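Chapter 4
Storing and Handling Liquids at Work

In this chapter you will learn
how containers are closed and why the closure matters
what a label must tell the person who picks the container up
how to set out a work surface before pouring
what to do with liquid that is left over

Most workplaces keep liquids of one kind or another. A school kitchen has oil and vinegar, a garage has coolant, and a cleaning store has bleach and floor polish. The rules for keeping them safely are much the same in each case, and most accidents come from small lapses: a cap left off, a label that has rubbed away, a bottle put back on the wrong shelf.

Parviz Soltani ran the stores at the Hornarcombe works for 26 years. When he took over, there were 70 bottles on the shelves and 10 of them had no label at all. He had every one of the 10 sent for disposal. Guessing by smell or colour is never safe, and many harmful liquids look like water.

4.1 Closures

A closure keeps the contents in and keeps air, dust and water out. The commonest type is the screw cap, which turns on a raised thread around the neck. Other types are the push-in stopper, the snap lid and the crimped metal cap, which can be used only once.
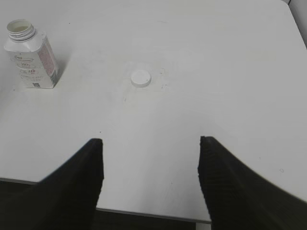
Fig. 4.1 Bottle with a threaded neck, cap removed 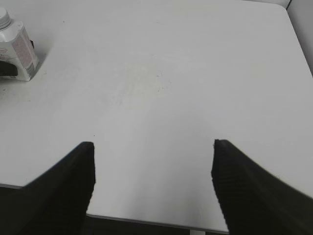 Fig. 4.2 White work surface

A screw cap should be tightened by hand until it stops. Forcing it further can split the cap or damage the liner, the thin disc inside that makes the seal. Caps must not be swapped between bottles, even when they fit, as the liner may not suit the new contents. Traces left in the cap can also spoil a fresh supply.

4.2 Labels

Every label should give the name of the contents, the date of opening and any hazard warning. Write in permanent ink. If the liquid is moved to a second container, label that container before filling it.

Activity 1
Samina Magsi fills a container with 60 ml of cleaning fluid in November and writes only "cleaner" on it. List the details she has left out. Compare your list with a partner's.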